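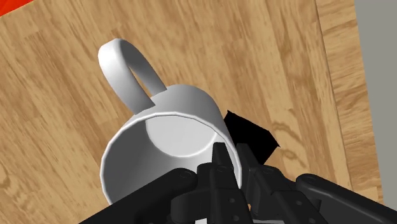
## Tea money, again

The price of a cup of tea in the Kundau office kitchen has gone up to 74p a day, and before anyone writes in, yes, we know. It used to be whatever you had in your coat pocket. The tin on the windowsill ran on that basis for years, and when we finally tipped it out in November it held a great many buttons, a Prokau car park token and enough real money for one box of teabags, provided it was the small box.

The new arrangement is a sheet on the fridge. You put a tick by your name on the days you drink something hot, and pay up at the end of the month. Herbal tea counts. Hot water with a slice of lemon counts if the lemon is ours. People who bring their own coffee in a flask are excused, though they do seem to get through a lot of our milk.

Milk is where the money goes. We got through 251 pints over the winter, and a fair few of those went down the sink after a long weekend. The Wieser building has asked if we'd like to share a delivery with them. Their last shared delivery was bread, with us, and there is still some feeling about the crusts.

Then there are the mugs. We bought 100 when the two floors merged, all plain, so that people wouldn't get attached to them. They got attached to them. Some now live in desk drawers and at least one has gone home to be a toothbrush holder. If you have more than three at your desk, please bring them back on a quiet afternoon. Leave them by the sink and walk away, and we'll say no more about it.

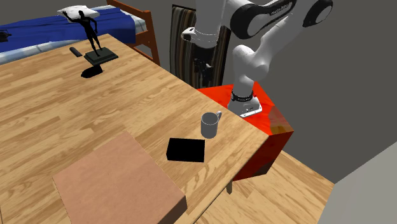

*A grey mug on the table, with boxes for company.*

The dishwasher is working again. The Sitel engineer found a teaspoon in the pump, and then another teaspoon. He was very polite. Please load cups upside down on the top rack and resist the urge to rearrange what the last person did. We have all watched someone do this with a sigh, and it doesn't get the cups any cleaner.

Biscuits remain outside the scheme. We tried to bring them in and the meeting ran to lunch - mostly on the question of whether a broken one is free. Until that's settled, anything left on the side without a name on it can be eaten, and anything with a name on it will probably be eaten a bit later.

Ticks for this month start on 13 May 2019. There's a pen on a string.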